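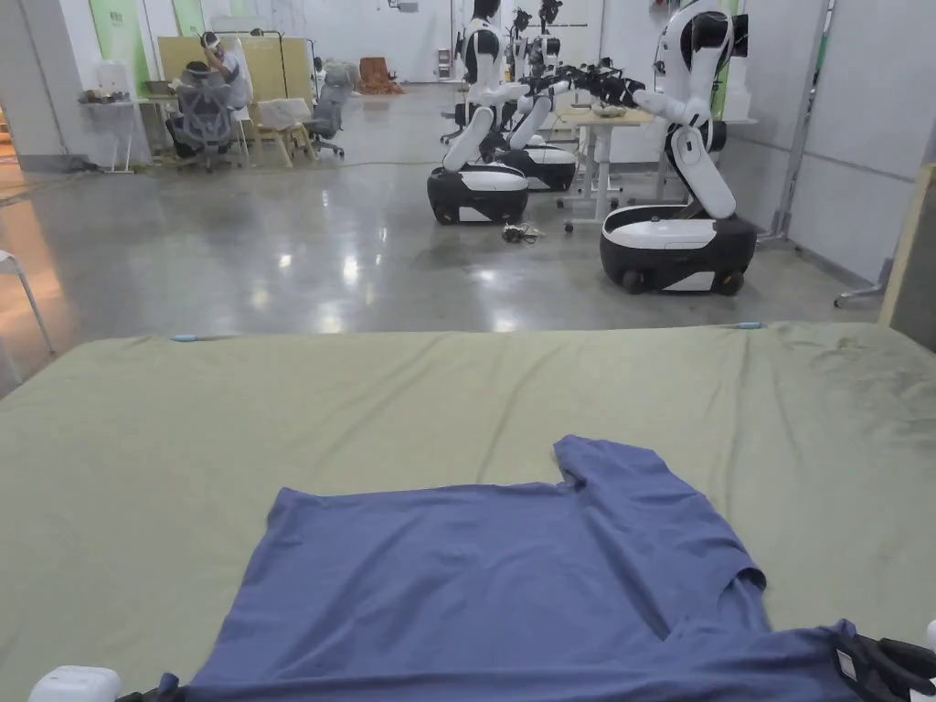

Fold the sleeves in first or the whole thing goes crooked, Nazanin Najafi wrote to me after my last post, and why do you people always start from the bottom? I read it two times. I always start from the bottom. My mother did it like this and I never asked her for a reason.

So this week I tried the other order with all my T-shirts. You lay the shirt flat, front side down, and smooth it with the open hand from the middle to the outside. Then one side goes in to the center of the back, with the sleeve turned back on itself so it makes a straight line. Then the other side. Only after this you bring the hem up, one time to the collar or two times if your drawer is low like mine.

My first shirts were not good. I pulled too much on the sleeve and the shoulder became a triangle. With a blue cotton one I had to begin again because there was a wrinkle inside, and a wrinkle inside becomes a hard line after one night in the drawer. Now I smooth again after each fold, and it is slower, but I don't open the shirts again in the morning to iron them.

The surface matters more than I thought. On the bare table the cotton slides away when you turn the second side. On the bed it sinks and you cannot press an edge. A piece of thick cloth, fixed so it does not move, is the best I have tried. I bought mine from Nillero together with some thread, and it has already marks on it, but they don't pass to the clothes.

I also want to write about thin shirts, the sport kind. They don't keep the fold. Nazanin rolls them. I put them in a shoe box, standing, pressed one against the other, and they stay if the box is full. When I take out two, the rest fall down. I have no solution for this.

In October I will change the summer drawer for the winter one, and sweaters are another problem, they are too thick for the second fold. If somebody has a method for wool with a high neck, please write it in the comments. My drawer is also the low one from Sfakianakis, so anything which stands taller than my hand does not close.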